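Robot Learning by Showing – Session 5 handout
Teleoperation and hand guiding: getting good demonstrations
Notes by Etelka Somogyi, 2 Dec 2023

These are my own notes tidied up, so forgive the odd ramble. Slides are on the course page, and the reading is the second half of the Traka lab guide (skip the appendix on networking, it's out of date).

Where we'd got to

Last session we finished on the question of why anyone would bother showing a robot what to do when you could just program it. If your job is moving identical boxes between two fixed points, please do just program it! You'll be home by lunch. But try writing down, in code, how to pick up a cleaning cloth from wherever somebody dropped it. I had a go at this as a student and ended up with a pile of special cases, and it still missed any cloth that had landed folded.

So we show it instead. The two ways we use on this course are these.

Hand guiding (you'll also see "kinesthetic teaching" in the papers)

You put the arm into its slack mode, take hold of it and move it through the job yourself. I love this for a first go. You feel the joint limits straight away, and you feel when the arm doesn't want to go where you're pushing it. The drawback is that you're standing right there, so your sleeves and elbows get into the camera views, and a policy trained on those pictures may come to rely on an elbow that won't be there later on. It's also hard work on two arms at once. I've managed it with a second person and we were both cross by the end.

Remote control

You hold a leader of some sort, and the robot follows. We have the Leko handles, which copy your wrist movement, and the older Plendix leader arm, which has the same joints as the robot at a smaller size. The handles are quicker to learn. The leader arm is better when the robot has to reach round something, as you can see the elbow posture you're asking for. Neither gives you any sense of touch, and that is what trips everybody up in the first hour. You'll squeeze far too hard, and then you'll overcorrect and drop everything.

Yogesh Upadhyay ran the lab sessions in June and his advice was to look at the wrist camera view while you close the gripper, and at the room while you move the arm. I'd go further: if you can't tell from the wrist view whether you've got hold of the thing, the policy probably can't either. It only has those pictures and the joint readings to go on.

What makes a demonstration worth keeping

Steady speed. Newcomers dash across the table, stop dead, think, then dash again. The pauses get recorded as well, and a robot that has learned to stop and think in mid-air is a very dull robot to watch. Plan the move before you press record.

Some variety in the starting positions. Shift things between runs, turn them, crumple them up a bit more. The set we'll be working from has 1559 recorded runs, and I kept 1149 of them after going through the lot with a cup of tea (several cups). A fair few of the ones I threw out were fine as movements, but the cloth started in almost the same place every time.

Recoveries – please leave some in! If you miss the first grasp, open up, back off a little and try again, and keep the recording running. A policy that has only ever seen perfect grasps has no idea what to do after a bad one.

Cloth in particular

Fabric is my favourite thing to teach with, as it punishes lazy gripping. Come down from above with the jaws open, go a touch lower than feels polite, and close slowly so the material gathers up between the tips.
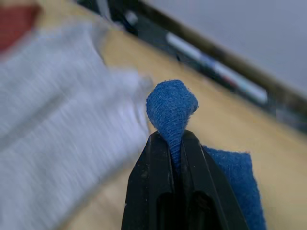
Then wait a beat before you lift. With a pinch grasp you want a decent bunch of material held, and if all you've caught is a single edge it tends to slide out as soon as the weight comes on. Lift straight up first and go sideways afterwards. If you drag, the rest of the cloth trails along and takes its neighbours with it.

On release, lower until the hanging part is touching the table, then open. Dropping from a height looks fine on the day but the cloth lands differently each time, which makes the next step harder to learn.

For the lab

Work in pairs, one driving and one on the record button, and swap after 15 runs. Each pair needs 12 good ones with cloth, with notes on any you'd throw out and why. Use the Nautiyal template for the notes, and fill it in as you go, not on the bus home.

Check the gripper opens fully before your first run. The stop button stays with whoever isn't driving.

Next time: cutting long recordings into steps, and what to do when two people show the same job in two different ways. Bring your notes.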